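Programa de reformas cancelado a media temporada, ¿me devuelven el depósito?

Publicado por Melaniia Kuzmenko el 9 de marzo de 2020
Foro Tele y Realities > Participar en programas

Hola a todos, escribo rapido que estoy en el trabajo. En enero nos seleccionaron para la segunda temporada de Casa Nueva con Balogh, el de reformas de salón. Firmamos con la productora (Trultmont) y pagamos 300 euros de depósito, según ellos para reservar fechas de rodaje. El viernes un correo de dos líneas: la cadena no sigue, el rodaje se suspende "hasta nuevo aviso". Del dinero ni palabra.

El contrato son 21 páginas y solo en una se habla de cancelación, pero si cancelamos nosotros. Si cancelan ellos, nada. He llamado y no cogen. Ya habíamos vaciado medio salón para las pruebas de cámara.

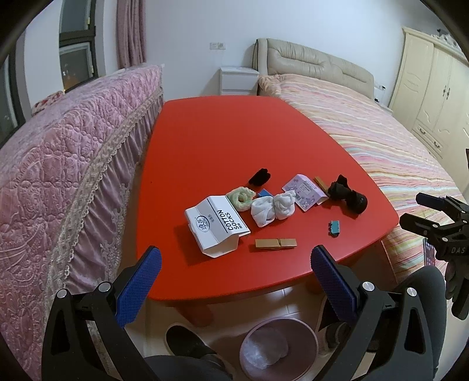 El depósito lo pagamos por transferencia, a nombre de la productora, y tengo el justificante. Factura no, nunca llegó. Mi marido dice que lo demos por perdido, yo no estoy por la labor. Encima nos pidieron no comprar muebles hasta el rodaje y seguimos apañados con lo que hay – la mesa roja de patas redondeadas, que ahora mismo tiene encima calcetines enrollados y el cartón de "COTTON SOCKS". ¿Alguien ha pasado por esto? ¿Se reclama a la cadena o a la productora?

Elango Devadiga
A la productora. La cadena no ha firmado nada contigo, te van a decir eso y punto. Yo estuve en un concurso de cocina que tampoco se emitió, pagué 39 euros de "gestión de casting" y me los devolvieron, pero tardaron lo suyo y tuve que insistir.

Lo que hice: carta por burofax con acuse de recibo y certificación de contenido, copia del contrato y del justificante, y un plazo concreto para contestar. Por teléfono ni lo intentes más, no queda constancia. Y pide por escrito que te aclaren si están suspendidos o cancelados, porque con lo de "hasta nuevo aviso" te pueden tener esperando meses. Si no responden, oficina de consumo de tu ayuntamiento y que te digan los siguientes pasos. No soy abogado eh.

Godelieve Van Rooij
A mi ese programa nunca me gustó, todos los salones quedaban igual de grises. El presentador mejor en el de jardines.

Muthoni Langat
De acuerdo con Elango. Añado una cosa – mira si firmaste cesión de imagen aparte. Si te grabaron en las pruebas, pregunta qué hacen con ese material, que a una compañera la sacaron en un resumen de otra cadena sin avisar. Y guarda el correo del viernes con la fecha, no solo una captura.

Lo de no comprar muebles ¿está en el contrato o te lo dijeron de palabra? Si es de palabra yo compraría lo que necesites y ya, pero avisales antes por escrito por si acaso.

Melaniia Kuzmenko
De palabra, sí. Gracias, mañana mando el burofax. La cesión la busco esta noche, creo que iba en un anexo.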